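Gustico and the Tabletop Kit: An Interview with the Product Lead

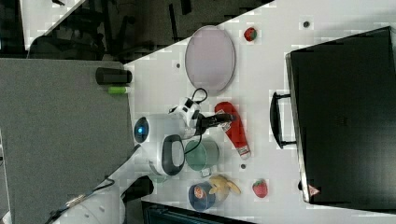

A reader who had followed the earlier notices wrote to ask whether a kit of this kind is worth having for a teaching laboratory that already owns an arm, and whether the monthly charge covers the software as well as the parts. Both questions were put to the product lead at Gustico when we met at the firm's offices, and both are answered in the course of what follows.

Gustico has sold laboratory equipment to colleges for many years, but its tabletop service, offered under the name Basarel, is a recent addition to the catalogue. The service supplies a set of household and toy objects, a written series of handling tasks, and the software needed to record and score each attempt. It is intended for institutions which already have a robot arm with a two-finger gripper. The arm itself is not included.

The product lead was asked first why a supplier of measuring instruments should wish to send toy fruit to engineering departments.

"We were asked for it," was the reply. "Our customers had the arms. They had bought them with grant money, in many cases, and had then spent the first term going round the shops for things to pick up. Each department ended with a different collection, and the results from one could not be set beside the results from another."

The objects in the Basarel set were chosen for the difficulties they present to a gripper. A mug may be taken by the rim or by the handle, and the software records these as separate methods. A bottle lying on its side must be approached differently from one which is standing. Toy strawberries are small and must be gripped with some care, while a plate lies flat and offers very little to take hold of.

"The plate is the item about which we receive the most letters," the product lead said. "Departments tell us that it is unfair. We have kept it in the set. A student who has worked on the plate for an afternoon understands a good deal more about approach angles than one who has only lifted cans."

The task series is arranged in 4 levels. At the first, a single object is moved from one marked place to another. The second introduces a choice, in that several objects are present and only one is to be moved. At the third level the objects are placed close together, so that the gripper must enter a narrow space without disturbing what lies on either side. The fourth is described in the handbook as open arrangement, and requires the arm to sort a mixed table according to a written instruction.

Asked whether the levels had been tested outside the firm, the product lead said that they had been tried at Vostden, a technical college with which Gustico has a supply agreement, and at Macapagal, a private training centre. The two had used the material in different ways. Vostden had placed it in the second year of its automation course. Macapagal had used it for short courses attended by employees of packing and food firms.

"Macapagal sent us a list of corrections which ran to several pages," the product lead said. "They found that our instructions assumed a right-hand approach throughout. We had not seen it ourselves. The handbook issued in March was altered to deal with this, and those who hold the older edition may have the new one without charge."

On the matter of cost, the product lead was willing to be precise. The full service is charged at 4000 a year before tax for a single arm. This covers the objects, the software, the handbook and replacement of worn items on 2 occasions in the year. A department with more than one arm pays a reduced rate for each additional station. There is no separate monthly charge for software, and in this respect our correspondent had been misinformed by an early price list, which the firm has since withdrawn.

It was put to the product lead that a department could buy similar toys for a very small sum.

"It could, and some will," was the answer. "The toys are the least of what we supply. What the department would then lack is the scoring, and the means of comparing its scores with those of others. If it has no need of either, I would advise it to buy the toys."

The interview turned then to the limits of the service. The software accepts the output of one wrist camera and one fixed camera, and does not at present accept more. It will not control the arm, and the department must therefore provide its own control program. Only grippers with two fingers are supported. A version for suction tools has been discussed within the firm, but the product lead declined to give a date for it.

There was also the question of lighting. Several early users had reported that glossy objects were poorly recognised near a window. The firm's present advice is to use a plain, pale table surface and to keep the station out of direct sunlight. "We ought to have printed that on the first page," the product lead said. "It was in an appendix, and very few people read appendices."

We asked what a department should do before placing an order. The product lead suggested that the staff member responsible should measure the reach of the arm over the table and compare it with the diagram in the handbook, which Gustico will send on request. Some smaller arms cannot cover the whole working area, and the third and fourth levels are then of limited use.

A trial of 3 weeks is available to colleges and registered training centres. The objects are to be returned complete at the end of the period, and carriage is paid by the firm in both directions. Applications for the coming term close on 30th August and should be made in writing to the education desk at Gustico, stating the make of arm and the type of gripper fitted.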